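# Drudonel Table Coverings

Data card, version 2

## Summary

Drudonel Table Coverings is a set of short recordings and paired notes on covering and clearing work tables. The subject is the table surface: what is laid over it, how far the cover reaches, and what condition the surface is in between one activity and the next. The set holds 167 recordings from 51 tables at the Jarkemstead site.

The first version was put together in August as an appendix to the Movier table inventory. It has been separated because the two use different units. Movier has one entry per piece of furniture. Drudonel has one entry per covering, so the same table can appear several times under different covers.

## Contents

- `recordings/` – one folder per covering, named by table number and cover number
- `notes/` – one plain text file per covering
- `tables.csv` – table number, room, top material, length, width, height
- `covers.csv` – cover number, type, color, finish, size as cut
- `CHANGES` – edits since version 1

Lengths are in centimeters. A value of 999 means the measurement was not taken. It is not a length and must be removed before computing averages. Twenty rows in `tables.csv` have 999 in the height column, all of them wall-mounted benches.

## Cover types

Covers are sorted by how they behave on the table, and the product name is ignored. `sheet` is a single flat piece with no hem. `cloth` is any woven piece, hemmed or not. `mat` is a piece thick enough to hold its own shape at the edge. `none` is a bare top. Paper from a roll is entered as `sheet` once it has been cut, and its roll width goes in the notes file.

Finish has three values: matte, satin and gloss. It is judged by eye under the room's normal lighting. A cover that looks matte in one room and satin in another keeps the value from the room where it was first laid. 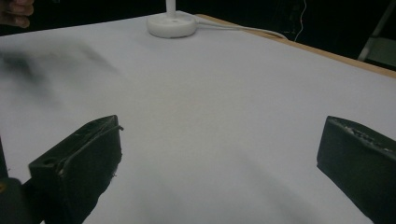

Edge coverage is the field that needs the most care. It records whether the cover reaches the edge of the table on each side, and it takes the values `over`, `flush`, `short` or `unknown`. A smooth white sheet that stops before the table does, leaving a narrow band of light wood exposed along one edge, is entered as `short` on that side. The other sides stay `unknown` until they have been looked at. Do not fill them in from the size as cut, as sheets are often laid off center. The same sheet, matte and with no printing on it, takes the pattern value `plain`; soft changes in shading across the surface do not count as a pattern.

Where a side is entered as `short`, the notes file should give the width of the exposed band at its widest point. If the band tapers, the narrow end goes on the next line. A cover that is short on all four sides is still one covering.

## Surface state

Each recording has one surface state, taken at its first instant.

- `clear` – no items resting on the part of the surface in view
- `partial` – items present, with open surface between them
- `full` – items touching or overlapping across most of the surface

Crumbs, dust and thread ends are not items. They are entered in a separate yes/no column, `residue`, and only when they lie on the cover itself. Residue on anything else is left out.

A surface marked `clear` may have items outside the view. Users who need the state of the whole table should combine all recordings with the same table number and cover number, and treat the result as a lower bound on what was there.

## Known problems

White covers on pale tops are hard to separate from the top itself. In version 1 several were entered as `none`. These have been corrected where an edge of the cover could be found, and marked `unknown` where it could not.

Kruger trestle tables have a removable top panel. When the panel was swapped, the table kept its old number, so top material in `tables.csv` may disagree with the recordings. The recordings should be taken as correct.

Creases are not recorded. A column for them was tried and dropped – two people marking the same sheet rarely agreed on where one crease ended and the next began.

Color names for cloths are informal. "Cream," "ivory" and "off-white" all occur and have not been merged.

## Use

The set is suitable for work on table setup, surface clearing and edge finding. It is not suitable for measuring wear on table tops, as most tops are covered for most of the time recorded.

Last edited 9 December 2024.

Related items

Movier Table Inventory
Kruger Trestle Panels: Size List
Jarkemstead Room Plans
Cover Types: Marking Guide
Drudonel Table Coverings, version 1 (superseded)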